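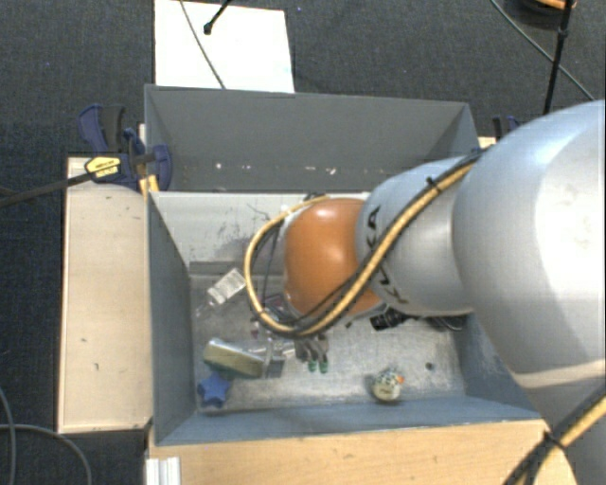
Vasco Patrício

15 Dec 2023

Planting a native hedge over winter – when to start and what to mix?

We moved to Bretside in October and the garden came with a long, sad larch lap fence that leans a bit further every time the wind gets up. I want to take it down and put in a proper country hedge! I've measured the boundary at 43 metres, and it faces more or less west across an open field, so it gets plenty of weather.

I've been reading about hedges every evening and I'm completely hooked, but I keep going round in circles on a few things. Everyone says to buy bare-root plants in winter, but is it too late to order now? The ground is very wet clay and in one corner the water sits on top for days after rain. Should I wait for it to drain or just get on with it?

Then there's the mix. I'd love blossom in spring and berries for the birds, and I'd quite like sloes for gin, but my neighbour over the fence (lovely man, keeps sheep) says blackthorn will be halfway across his field before I know it. Is he right? I was thinking mostly hawthorn, with some hazel, field maple, dog rose and a bit of spindle because I saw one in fruit on a walk near Tastcombe and I couldn't stop looking at it. Those pink and orange berries!

Last thing, do I really have to cut them all down after planting? It seems very cruel.

Any advice welcome, including "calm down".

Qianru Zou

Don't calm down, hedges are wonderful and you've picked a very good time. Bare-root season runs from when the leaves drop until the buds start to move, so you've got weeks and weeks yet. I planted mine at the end of winter and hardly lost a plant.

Don't plant into clay that's sticking to your boots in great lumps, though. You'll smear the sides of the slot and the roots will sit in a little bath. Wait for a drier spell, and avoid days when the ground is frozen. If the plants turn up before you're ready, heel them in: dig a shallow trench somewhere sheltered, lay the bundles in at a slant, cover the roots with soil and firm it down. They'll be fine like that for a good while. What they can't stand is having their roots out in the wind, even for a few minutes, so keep them in the bag and take out a handful at a time.

For spacing I did a double staggered row, five plants to the metre. It looks ridiculous at first – a load of twigs in the mud – but by the third summer you can't see through it.

Your mix sounds lovely. I'd make hawthorn more than half of it and scatter the others in small groups, because single plants of the slower ones tend to get swamped. Hazel and field maple both cope with clay. For the wet corner, try guelder rose, or even a bit of alder buckthorn if you'd like brimstone butterflies. I had brimstones the second year and I was out there in my dressing gown looking at them.

Your neighbour has a point about blackthorn. It does sucker, and the thorns are vicious. You could put a few plants at one end where you can run the mower past on your side, but do ask him first. One more thing about the sheep: they'll eat every shoot they can reach, and they'd also be better kept off the spindle, which is poisonous. You'll need stock fencing on his side, set well back.

And yes, cut them! Down to 15 cm or so for the hawthorn, straight after planting. It's horrible to do and it's the best thing for them. They branch from low down and you get a hedge that's thick at the bottom.

Mutiso

just get them in, hawthorn will grow in anything. the nursery at Elport had up to 4,000 lifted when I went over and they do mixed bundles, much cheaper than buying in pots. get rabbit guards if you've got rabbits. I didn't bother and regretted it

Vasco Patrício

Thank you both, this is brilliant! I hadn't thought about the sheep at all. I'll have a word with him about the fencing, and I think I'll leave out the spindle along his stretch and put one by the shed where I can see it from the kitchen. Guelder rose for the soggy corner, definitely.

Qianru, did you mulch yours? I can get free woodchip from the tree surgeon in the village but it's quite fresh.

Qianru Zou

Fresh is fine on top of the soil, just don't dig it in. Put it down thickly and keep it an inch or 2 away from the stems. Grass is the real enemy in the first couple of years, so be generous. Send us an update when the leaves come out!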